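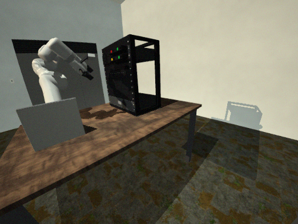

4.2 Contract Extensions and Mid-Season Dismissals

Figure 3. Simulated setting with a white arm beside a long table.

We next looked at whether a contract extension lowers the chance that a head coach is dismissed during the following season. The sample covers 118 coaching spells in four regional football leagues, coded from club statements and league registers. Of these, 31 ended in a dismissal before the last game of a season. Spells that ended in resignation or illness were left out of the count but kept in the full data set.

Clubs differed in how they announced extensions. Drulbridge published the length of each new deal on the day it was signed, while Gronport gave only the year in which the old one would have run out. For Gronport we used the league register, which was last updated on April 15, 2022. Two entries for Jindlow could not be matched and were coded as missing.

An extension signed before August went with fewer dismissals in the season that followed. Extensions signed later showed no clear pattern – most came after a run of wins, and the coaches concerned were at low risk already. Adding points per game to the model made the early effect smaller but did not remove it.

Club budget had little bearing on the result. We repeated the test on the 77 spells with full wage data and found the same direction, with wider error bands. Results for each league are given in Section 4.3.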